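Home » Tools for HR » Reviews » Employee survey tools

Stesoner Pulse: a review after one winter of use

I work in the personnel office of a company with two sites, and for many years we measured employee satisfaction with one long form. It was sent in September, and the results came when everybody had already forgotten what they wrote. Last fall we decided to try Stesoner Pulse, which sends short surveys by e-mail or phone and shows the answers to managers in the same week. We paid the normal price and I have no connection with the seller.

Setting up

The setup is friendly. You load a list of employees, choose the teams and pick questions from a library. The library is good on workload, recognition and relations with the direct manager. It is weaker on physical work conditions, and I had to write my own questions about noise, breaks and shift changes. Writing your own question is easy, but it cannot be compared later with the averages of other companies.

We began with 15 questions every two weeks. This was too much. After the second round people started to click the middle answer for everything, and I could see it in the results. Now we send five questions once a month and the answers look more sincere to me.

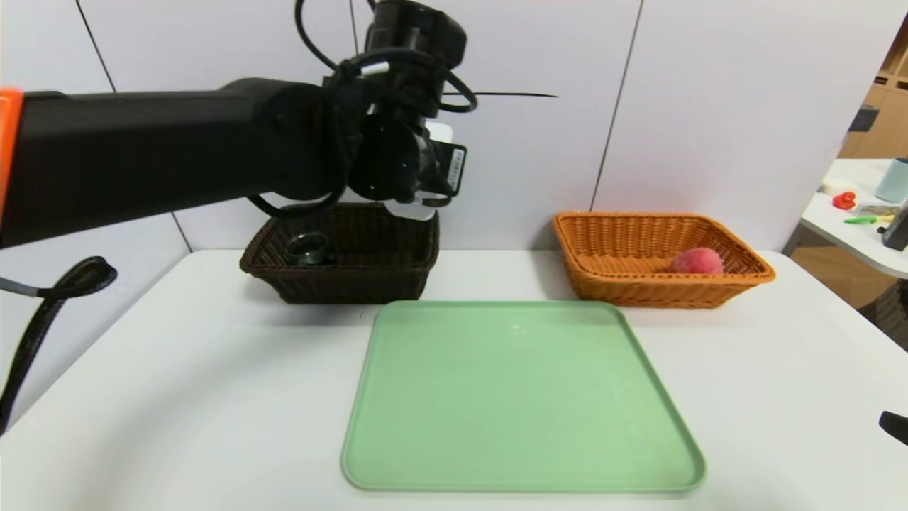
One reader wrote to me, after I mentioned the tool in my newsletter, that her team had stopped answering because they did not believe it was anonymous. She asked if a manager of a small group can guess who said what. I think this is the most important question for any product of this type, so I tested it with care.

By default, Stesoner hides the results of any team with fewer than five answers. In our Burilska office the smallest team has six persons, so on paper it is protected. But the filters can be combined. If I choose the team, then the years of service, I can come to a group where only one person fits, and in the older reports the written comments were still shown. The support desk explained to me how to turn off the comments in filtered views. I would prefer that this setting is off from the beginning.

Reports

The main page gives one score for each subject and a small arrow for the change. Managers like the arrow very much, maybe too much. One of ours was worried for a whole week over a drop of two points in a team of eight, where one bad day of one colleague is enough to move the number.

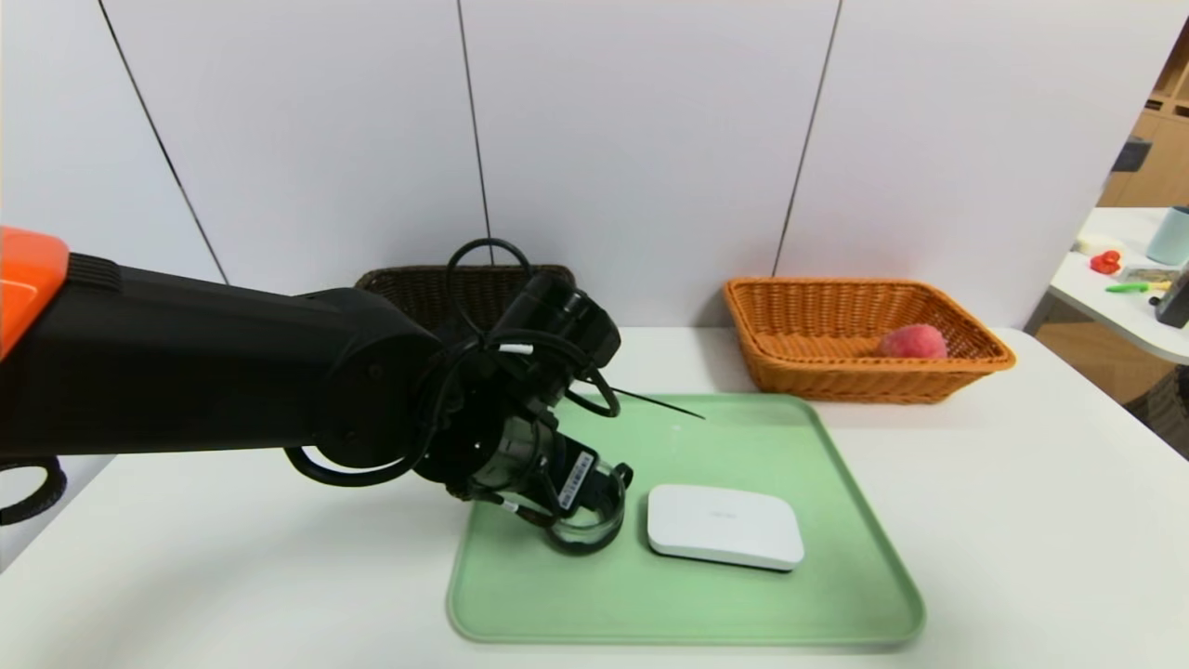 The export to a spreadsheet works well and keeps the names of the questions, so I can make my own charts for the yearly meeting. The printed report is less nice. The tables are broken between pages and the legend is only on the first one.

What I miss is a place to write what was done after each survey. Brandine, the tool we tried before, has a simple action list next to every result, and employees can read it. With Stesoner I keep this list in a separate document and send it myself. It takes me 20 minutes each month, but I am sure many offices will skip it, and then people ask why they should answer again.
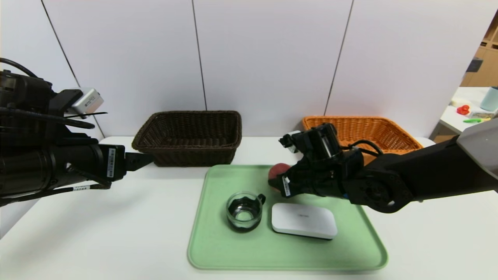

Language is another point. The questions come in 25 languages and the translations that I can judge are correct and polite. The help pages exist only in English. For the office staff this is fine, for our night shift it is less fine, and I had to prepare one page of instructions.

Price and support

The price is per employee and per month, with a minimum of 40 employees. Smaller companies pay for the minimum anyway, and for them Ó Briain Surveys may be a better choice, although its reports are very basic. Support answered me always in one working day, and always a real answer.
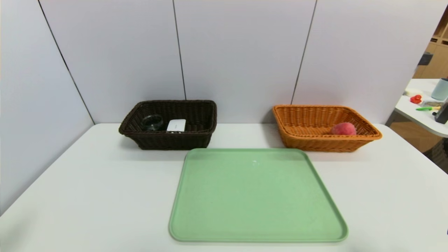

Burilska, March 6, 2019

Update: a new version arrived while I was finishing this text. The combined filters now follow the same limit of five answers, and the comments disappear together with the scores. I repeated my test on three teams and could not reach a single person anymore. The printed report is the same as before.

With this correction I can recommend Stesoner Pulse to a company of middle size that has somebody to read the results and talk about them with the teams. We have renewed for one year, with the monthly survey and without the arrows, which can be hidden in the manager settings under Display.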